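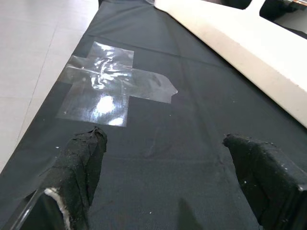
Wrist camera on a small arm: swap the camera, or is it my tablecloth?

Posted by Nicanor Saavedra, 21 December 2018

Hi all, long post, sorry! I've been going back and forth between two wrist cameras on my tabletop arm and I can't decide which one to keep. The first is the little Worby that came with the gripper kit. The second is a Nultier board camera I picked up used, and it's a lot sharper but the exposure jumps all over the place.

My setup is a dark gray cloth over the table, a cross of clear packing tape as the target, and both gripper fingers wrapped in black so they don't bounce light back at the lens. The job is dead simple. The arm looks down, finds the cross, and centers itself between the fingers. I'm not even picking anything up yet.

With the Worby I got 215 clean hits before I got bored and stopped. With the Nultier it's all over the map. Some runs are perfect, and then it decides the shiny middle of the tape is the whole target and parks itself off to one side. It also loves the pale floor tiles next to the table. If the arm swings out that way everything on the cloth goes nearly black for a second or so, and then it comes back.

I really want to keep the sharper one (I already printed the mount, and it took me two tries to get the screw holes right). Has anybody gotten one of these to behave? Also, is the black wrap on the fingers hurting me? It picks up every bit of lint in the house and I keep wondering if the software sees the specks.

Controller is the Kuusisto, stock firmware, if that matters.

Reijo Hakala

I ran that same pair last April for a club thing in Wustcombe and ended up with the Nultier, so don't give up on it yet.

First thing, turn off auto exposure. There's a setting for it in the driver, and mine shipped with it on. Park the arm right over the cloth, let the picture settle, then lock it there. Write the number down because it forgets when you unplug it! After that the floor can be as bright as it wants and the cloth will stay put. The tiles will blow out to white and you won't care.

Second thing is the tape. Clear tape is a rough target for any camera. What the software gets is a handful of glare spots, and those move whenever the wrist moves, so your "center" is sliding around under you. I'd guess the Worby does better just because it's blurry enough to smear the glare into one blob. Try matte white masking tape, cut the ends square, and press it down flat. If you have to stay with the clear stuff for some reason, hang a sheet of tracing paper between your lamp and the table. It helped me a good bit, though it didn't fix it all the way.

On the fingers, leave them black. I tried mine bare and then with white foam, and the white foam was awful, it kept getting picked up as part of the target. For lint, go over the wrap with a sticky roller before a session and set your minimum blob size to 30 pixels. Little specks drop right out at that setting.

One more, check that your cloth is pulled tight. A crease with light coming from the side can look a lot like an edge.

gearbox2788

just use the worby. 215 hits is 215 hits. sharper camera only means more pixels to chew through and the kuusisto is slow enough already

also I would tape the cloth down at the corners, mine crept every time the arm bumped it and I blamed the camera for a week

Nicanor Saavedra

Thanks both! Auto exposure was on, of course. Locked it over the cloth like Reijo said and the blackout by the floor is gone. Still getting the sideways parking once in a while, so masking tape is on the shopping list. I'll post the numbers for both cameras once I've redone the target.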